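The Herport Scheme is a labor migration program under which employers in Herport hire seasonal workers from Rorkow. It was set up by the packing firm Metwally, whose interest in fair recruitment grew sharply once it had run out of staff. Contracts last five months and may be renewed twice.

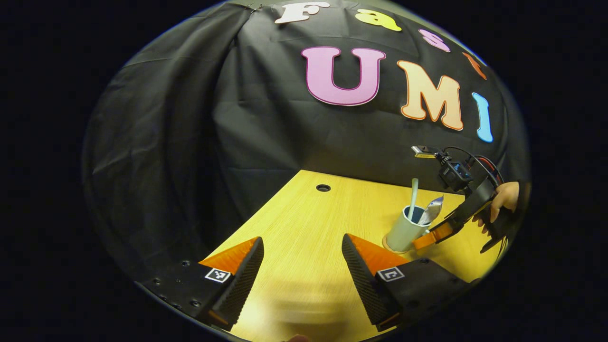
Employers pay all recruitment fees, a rule they praised in public and fought for three years in private. Its author, Anas Badawi, later applied it to 200 workers at Nirneo.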